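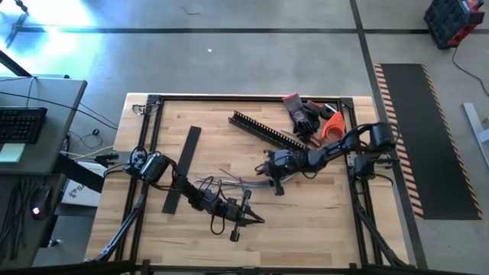
Bench two at Pilville: the pair of arms over the maple top, with a wire bundle and the slotted cable tray.

December
Minutes taken by Pasichnyk

Modutura Pilville, harness assembly: floor meeting, 2 pm

A lovely turnout, and thank you to everyone who came straight off shift and stood through it with such patience (and to whoever brought the shortbread!).

1. Minutes of the last meeting. Accepted, with the spelling of "ferrule" corrected.

2. The arms. There was a long and good-natured discussion. Management confirmed that the arms will take over laying wire bundles into trays on the 1,199 line, and that the order for 3,000 units in the new year won't mean anyone's hours being cut. Members asked for that in writing and will have it before the holidays. Several people said their wrists would be glad of the change, though one of our longest-serving assemblers said she'd miss the work, as it was the part of the day when she could have a proper chat, and there was a good deal of nodding at that.

3. Training. Some 30 people have put their names down to learn to run the arms, more than we'd dared hope. Places go to day and evening shifts equally. Agreed that training is paid time, and that pay grades for operators be settled before the first group finishes.

4. Pace. The evening shift worries that the arms will set the speed for everybody downstream. Agreed that connector fitting keeps its present targets for 4 weeks and that we then look at them again together.

5. Other business. The left arm has been called Steveo for so long that the label maker has been used. No objection. Gloves and hand tools to go back on the rack at changeover, please. The kettle is still being looked into.

Next meeting in the lunchroom, same time.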